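Visit report: Plonex open day, dual-arm handling bench

Plonex opens its test floor to outside visitors twice a year. I went to the January session, mainly to see the two-arm bench that the company has been running on household and kitchen tasks. My own work is in secondary packaging, where we pick into trays all day, and I wanted to know how far a learned controller has come on mixed containers. These are my notes, typed up from the pad with the order left mostly as it was.

Arrival and layout

Sign-in was at 9:30 at the loading side of the building, not at the front door as the invitation said. There were 18 visitors, split into two groups. Mine took the benches first and the machine shop second. Safety glasses were handed out for the machine shop only. The benches are low-power equipment and visitors may stand next to them, behind a strip of floor tape.

The test floor is one long room. The mobile platforms are at the far end behind netting and were not running. The arm benches are in a row along the inside wall, each with a screen for the operator and a shelf for task objects. Sverre Torvik, who runs the bench program, took both groups through and answered most of the questions himself.

The cell

The bench has two arms, one at each front corner of a white table with pale gray walls at the left, right and back. The links are white and perforated, and the joints and motor housings are black. Cables run outside the links in loose loops. I asked whether this caused snagging. Torvik said that internal routing had been tried on an earlier version and dropped, as a damaged cable took most of a shift to replace. An external one takes a few minutes.

Rails run along both sides of the table. Two rectangular cutouts at the front edge give access to brackets and wiring from above, a sensible detail that I would like to see on more of our own fixtures. The controller is an in-house product called Cheon. It reads the cameras, including a small one at each wrist, and outputs joint targets for both arms together. No object models are loaded. According to the handout, the controller is trained on sessions in which an operator drives the arms by hand through a pair of leader arms.

The task

The task on the day was listed on the bench card as "condiments to divided basket." It uses a woven basket with several compartments and a set of ordinary jars, bottles and canisters standing on the table. The arms are to move containers into the basket. Start positions are changed between runs by hand, and the operator does not mark them out.
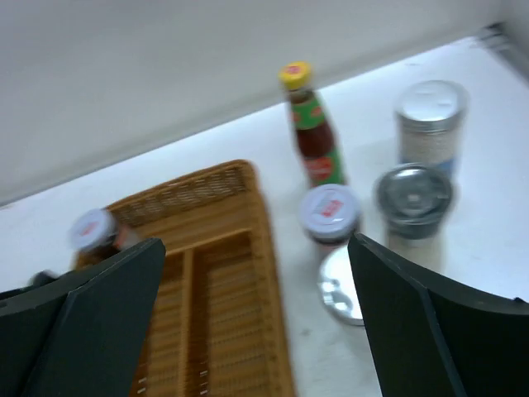 Container choice matters more than I expected. A jar with a white lid gives the cameras very little contrast against a white table, and shiny metal lids pick up reflections from the room lights. Glass sauce bottles are tall and narrow at the neck, so the height of the grasp decides how far the bottle swings if it is held off center. Torvik said the team had considered a gray mat to help with contrast and decided against it. They want the controller to cope with the table as it is.

Grip force is limited in software. The fingers are plain, with flat faces, and there is no force sensor in them. Contact is estimated from motor current. For glass this seemed thin to me, and I said so. The reply was that the current limit is set low enough for the fingers to stall on a jar without damage, and that a slipped jar is treated as an acceptable failure on this bench. It would not be acceptable on mine.

Running

We watched for most of the morning slot. The motion is slower than a production pick and has a slight hesitation before closing, which the operator put down to the controller updating its target. There is no fixed path. Two runs with similar starts did not produce the same approach, and anyone used to taught points will find that hard to judge by eye.

The bench log for the previous block was left open on the screen. It showed 21 runs, 3 of them stopped by the operator. The stops were entered as one lost grasp and two cases where a container leaned on a divider and the arm kept pushing. The log does not record cycle time, only start and end of the run. I asked for cycle time and was told it is kept elsewhere.

Each arm has its own side of the table by habit of the training data and not by rule. Nothing in the software prevents the left arm from crossing over. A separate monitor compares the arm positions and halts both if the distance between them falls under a set value.

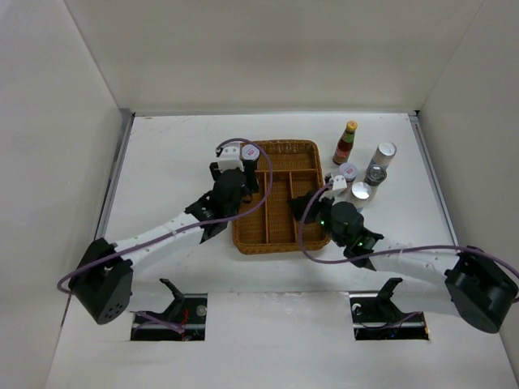 Can the two arms work in the basket at the same time?
They can, within the limit set by the monitor. In practice one arm tends to wait while the other is over the basket. The waiting was not programmed. It comes from the operator sessions, in which people avoided moving both hands into the same space.

Other questions from the group were about lighting and retraining. The room lights are standard ceiling panels with no shrouds over the bench. For a new container type, the team records additional operator sessions and retrains overnight. How many sessions are needed depends on the shape, and Torvik would not give a figure. A visitor from Zevau, who supply trays to the catering trade, asked about wet containers. None have been tested.

The basket as a fixture

I spent some time on the basket itself. Woven material is a poor target for any placement task. The floor is uneven at the scale of a jar base, the rims are rounded, and a container set down near a divider can settle at an angle. Light also comes through the gaps in the weave and changes the look of the inner walls as the wrist camera moves. In our plant we would replace it with a molded tray the same day.

The reason for keeping it is that the project is aimed at homes and small kitchens, where the tray cannot be chosen. The compartments add a useful constraint. They are long and narrow, so the fingers have to open over a divider without touching it, and the opening width has to be held back when the neighboring slot is already in use.

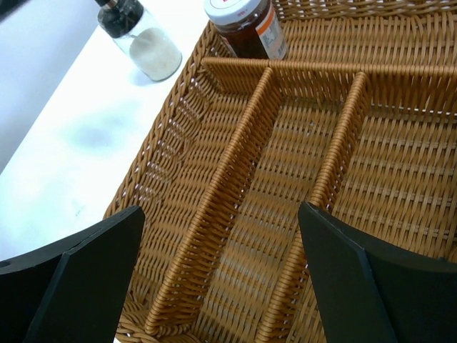

The basket is not fastened to the table. If a finger catches the rim, the basket moves, and the controller has to deal with the new position from the camera view alone. I asked to see this done on purpose. The operator pushed the basket a short distance to one side between two steps, and the arm corrected before its next descent. A second push during the descent was not corrected in time and the run was stopped.

Machine shop and software room

The second half was shorter. The finger brackets are made on site and a change of finger takes 2 screws. I was shown a drawer of earlier finger shapes, several with rubber pads that had worn through at the tip. The current ones are left bare.

In the software room we saw Evilar, the tool used to review recorded sessions. It plays all camera views side by side with the joint traces underneath, and a reviewer can flag a section for removal. Almost all of the reviewer's time goes to the moments just before contact. The tool is not for sale. I asked whether session files can be exported in a plain format and was told that they can, with the camera streams as separate files.

Points to follow up

Cycle time figures for the basket task, promised by email.
Current limit used for glass, and how it was chosen.
Whether the distance monitor runs on the same computer as the controller. I did not get a clear answer.
Behavior with a full basket. All the runs I watched ended before that point.
Drawings of the table cutouts, if Plonex will release them.

Practical notes for the next session: parking is on the street side only, and the bench groups are smaller in the afternoon. Coffee is in the corridor behind the machine shop. The handout has the bench dimensions on the last page, but the reach diagram on the page before it belongs to the older arms.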